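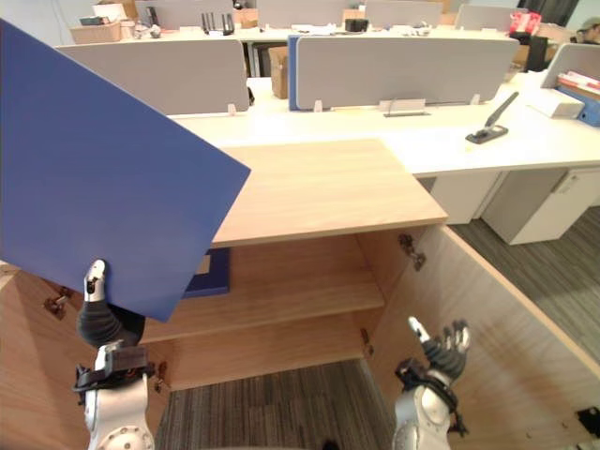 One reader wrote in April to ask whether it was worth looking up a painter that no book seems to mention, and whether a person with no training could do it at the kitchen table. Yes to both! I've spent more evenings than I'd like to admit chasing the names on small landscapes, and most of what you need is patience, a decent lamp and a pencil.

How to Trace a Little-Known Landscape Painter

Start with the back of the picture, before you so much as glance at the signature. Lay it face down on a clean towel and write down everything you find there: framer's labels, chalk marks, a price, a title in faded ink, a street name. Copy it exactly as it stands, odd spellings and all. My own first success came from a Skultel label, half of it torn away, on a little river view I'd owned for years. Skultel framed pictures in Urnbridge and moved shop twice, so the address that was left on the label told me which stretch of years I should be searching.

Please don't peel anything off. If a label is lifting, leave it lifting and take a good clear photo of it.

Now turn the picture over and go to the signature. Hold your lamp low and off to one side so the light rakes across the paint, and try it from the left as well as the right. Write down every reading you think is possible. An old capital S can look very much like an L, and a painter who signed in a hurry with a thin brush (and they were nearly always in a hurry, outdoors, with the light going) may have left you three letters and a wiggle. I keep a page with all my guesses on it and cross them out one by one.

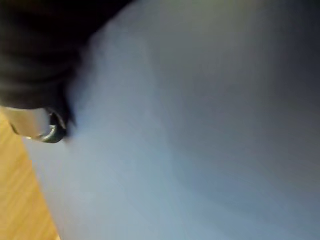

I never got anywhere until I stopped searching for the name and started searching for the place, another reader told me, and I think that's the best advice anyone has sent to this page. Landscape painters went where other painters went. They shared lodgings, they showed in the same rooms, and they painted the same bridge from the same bank. If you can work out where your view was painted, you can look for the people who worked there.

Take Sallach. It was a small place with a mill and a good stretch of water, and for a few summers it filled up with painters. The local exhibition lists survive, and one of them has 98 entries, with roughly 300 more spread over the lists for the years after it. That sounds like a lot to read through, but each line is short, and you can get through one list in an evening with a cup of tea. Look at the titles as well as the names. "Mill, Evening" doesn't say much alone, but if the same person showed it beside "The Weir from the Lower Bank," and your picture has a weir in it, you have someone to follow.

When you have a likely name, try these, in whatever order suits you:

Exhibition lists for the town and its neighbors. Lodging addresses are often printed beside the name.
Local newspapers, which loved to grumble about the hanging.
Art school registers, if the town had a school.
Sale catalogs. The Machala sale catalogs are a favorite of mine, as they give sizes in inches, and a matching size is a lovely thing to come across.

Measure your own picture without the frame, height first, and write that down too. Frames get swapped all the time.

Keep a separate sheet for each painter, even the ones you've ruled out, and put the source next to every fact the moment you write it. I once lost a whole winter's work to a note that said only "see p. 9," and I still don't know page 9 of what.

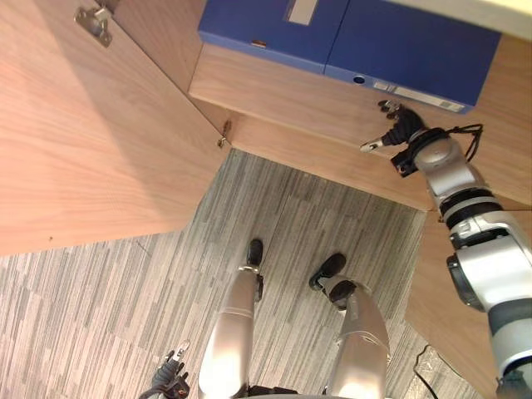
Two blue file boxes, side by side on the shelf.

Once you have a sheet with a name, a place and a couple of dated works, write to the museum or library nearest to where the painter worked. Keep the letter to one page. Give the size, the signature as you read it, whatever is on the back, and attach 2 photographs, one of the front and one of the reverse. Ask one plain question, such as whether they hold anything by the same hand. Then wait, and don't be discouraged if it takes a while. My longest wait ran through a whole spring and summer, and the reply came with a photocopied list that I'm still working through.

Related articles
Reading a Framer's Label
Oil Sketch or Finished Painting?
The Sallach Summer Painters
Urnbridge Exhibition Lists: Where to Begin
How to Measure a Picture for a Catalog Entry
Storing Small Watercolors at Home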